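What Changed on Lane Four

I have worked at the Gramel warehouse in Skonondale long enough to have been trained on three different labelers, two of which are now propping open doors. So when the robot arrived at the flow racks in October, I did what I always do with new equipment and moved my coffee.

Most of my day still looks the way it did. Blue bins go in, blue bins roll along, blue bins come out, and in between somebody has an opinion about blue bins. 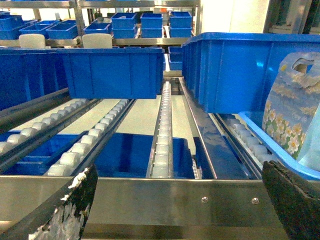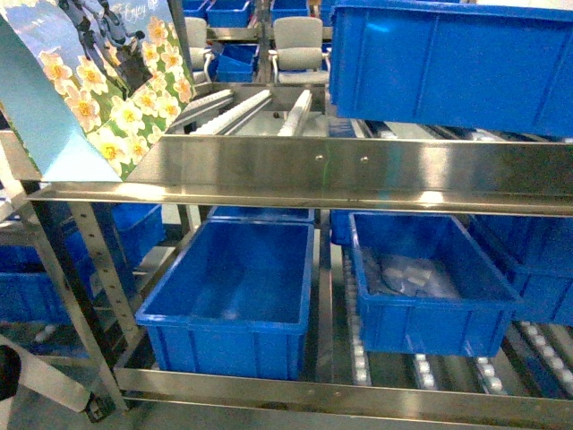 What I do now

My title used to be picker. It is now "flow associate," which came with a new badge and the same parking spot. The robot pulls bins from the rack and I handle what it declines. It declines a lot. Anything in a floppy bag gets the full treatment: it goes in, it thinks, it backs out, and the light over the station turns amber. Then I walk over and pick up the bag with my hand, a tool I've had for years.

Nawal Ouazzani, who trained me, keeps the amber log. Last month she wrote down 234 calls, and I took most of them. I asked if this made me the robot's assistant. She said the org chart was still being updated.

What I don't do now

I'll be fair. I don't kneel for the lower level anymore, or hardly ever, and my knees have sent a thank-you note. Karim Samir went a whole peak season without his back brace. We used to do 700 bins on a heavy shift between the two of us, and by the end of it we walked like men getting off a boat.

I also don't talk to Karim much. He's over on receiving, and the station is built for one person and one arm. We used to argue across the rack all day (soccer, his brother-in-law's van, whether Skultville is a real town or just an exit). Now I get him for nine minutes at break if our breaks line up, and the scheduling software doesn't care for that.

The part about the numbers

The Ezzat people, who sold us the system, came by and put a chart on the break room wall. It says picks per hour are up. It has no line for amber lights. Said Radwan from second shift drew one in with a marker and it stayed up for most of a week, so somebody must have agreed with him.

No one has been let go. Two people left and weren't replaced - a different sentence, as management will explain if you ask. I asked. Asmaa Hegazy in the office told me the plan is for each of us to cover two stations by spring. I wanted to know whether the robots would be covering two stations as well, and she said she'd find out.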